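The Block Box, Emptied Out - Pernero Toy Library

Sat 9 May

Well, I finally did it. The big box of shape blocks has been sitting on the bottom shelf since last August with a sticky note on it saying "sort me," and this weekend I ran out of excuses. I made a pot of coffee, put on the radio and tipped the whole lot out to see what we had.

A bit of background for anybody new here. The blocks came to us from two places. The older ones were part of a Jaunzems set that a nursery school passed along when it moved, and the rest were bought to fill the gaps (we paid 14 dollars for a bag of them at the Fomuvholm spring market, which I still think was a steal). They've been mixed up together ever since, and they get borrowed more than anything else we own - more than the train set, even, and people fight over the train set!

I had planned to sort by color. Then I got going and found that the little ones who come on weekday mornings don't care about color at all, they want "the pointy one" or "the one that rolls." So I went by shape, changed my mind, went back to color, and ended up with small mixed sets that each go home in a drawstring bag. Every bag gets some easy shapes and a couple of tricky ones. Stars are tricky, by the way. Try getting a star through a star-shaped hole when you're two and somebody is waiting for you to put your shoes on.

The bags are going on the Flatis shelf by the window, the low one, so kids can reach them without climbing. Loans are four weeks, same as always, and it's 50 cents if you lose a piece. Please do tell us if you lose one - I'd much rather know.

One of the mixed sets, on the striped board. I'm very fond of the blue prism, and the red and green stars make me want to sit down and play.
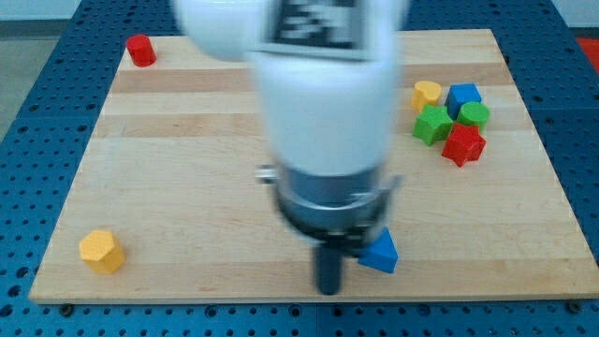

Vija Ots wrote in to ask whether the bags could have a card inside with the shapes drawn on it, so that her twins can check everything back in themselves. Yes! I love this. I've started drawing them and my hexagons are terrible, but they'll do. If you have a steadier hand than mine and a free evening, come and find me at the desk.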